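Gripper budgeting

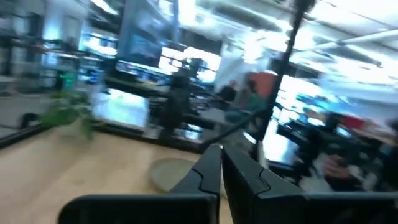 Two-finger gripper above a wooden tabletop in an open-plan office.

Gripper budgeting is the part of equipment planning that deals with the purchase and upkeep of robot end effectors and their fittings. It is usually kept apart from the budget for the arm, as grippers wear faster and are changed more often.

Scope

A gripper budget covers the gripper body, fingers, mounting flange, cables, wrist camera where fitted, and spares. Table, power supply and floor space are entered under the workcell. Software licences may appear under either heading, and planners are advised to settle this before quotations are requested.

Cost items

Fingers are the main recurring cost. In the planning sheet used at Lestgate, a printed finger pair is entered at £40, a machined pair at £185 and a replacement wrist cable at £77. Fitting and calibration by the supplier is charged at £450 per visit. Sites with trained staff leave out the last item but must allow for lost working time.

Methods

Two methods are in common use. The fixed method, set out by Ya-wen Tse, assigns each arm a yearly sum regardless of use. The cycle method, introduced at Sastura by Wai-kit Chu, charges finger wear against the number of grasps logged. The cycle method gives closer estimates for steady work but performs poorly in the first year, when tasks change often and logs are short.

Planning for delivery

Lead times for flanges and cables are often longer than for the gripper itself. Orders at Sastura are placed in January so that parts arrive before the summer test period. A spare finger pair is normally ordered with each gripper.

See also

Colitz mounting pattern
Fang coupling
Workcell costing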